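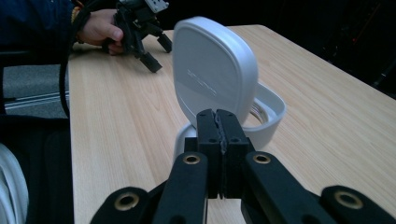

Grornley HG Hand-Held Gripper — Replacement Finger Pad Kit

Manufacturer: Tronura
Part: finger pads with grip strips, one pair
Fits: Grornley HG hand-held gripper, all linkage versions
Status: in stock
Page revised: 6 May 2021

Service notice — read before ordering

Pads from the first production run can lose grip on smooth, glossy plastic. The grip strip lifts at the tip end of the pad, folds into the seam between the fingers and keeps the jaws from closing square. The operator feels a full close at the handle while the part is held on one edge only. Thin stems and narrow bases are affected most. Flat stock and boxes usually hold.

The fault was reported by Hendricks, who run the gripper in pairs on a bench, with one operator steadying and the other lifting. In that arrangement a part that slips is likely to swing toward the second gripper and the hand behind it. Until the pads are replaced, do not lift any part above the bench when another hand is within reach of it.

Cause

The adhesive under the strip was cured short. It softens with repeated closing and then creeps. Overtightened pad screws make it worse by bowing the pad face outward at the center. Linkage wear was checked as a possible cause and ruled out on the returned units.

How to check your unit

1. Disconnect the cable before touching the jaws.
2. Close the fingers with nothing between them and look along the seam from behind. The strip has an uneven edge by design. A gap that widens toward the tips is a fault.
3. Press the strip sideways with a thumbnail. It must not move.
4. Rock each finger by hand. Play at the bushings is a separate repair — see the Lilness bushing set.
5. Close on a narrow plastic base and pull straight up with the part still touching the table. If it turns between the pads, take the gripper out of service.

Specifications

Clamping force, maximum: 70 N
Pad screw torque: follow the card in the kit
Strip replacement interval: 385 hours of use
Cure time before first load: 20 hours
Kit contents: left pad, right pad, two strips fitted, screws, torque card

Fitting

Allow up to 15 minutes. Remove one pad at a time so the fingers stay aligned. Clean the finger face with alcohol and let it dry. Start all screws by hand before tightening any of them. Do not reuse the old screws, and do not glue a lifted strip back down. A repaired strip passes the thumbnail test and fails again under load.

Returns

First-run pads are exchanged at no charge through the end of August. Send both pads, even if only one has lifted. Mark the bag with the gripper serial number. Units that have dropped a part onto a hand should be sent complete, with the pads left in place and the jaws taped shut.

Related parts

Lilness bushing set
Grornley HG cable clamp
Tronura grip strip, uncut roll (not for use on first-run pads)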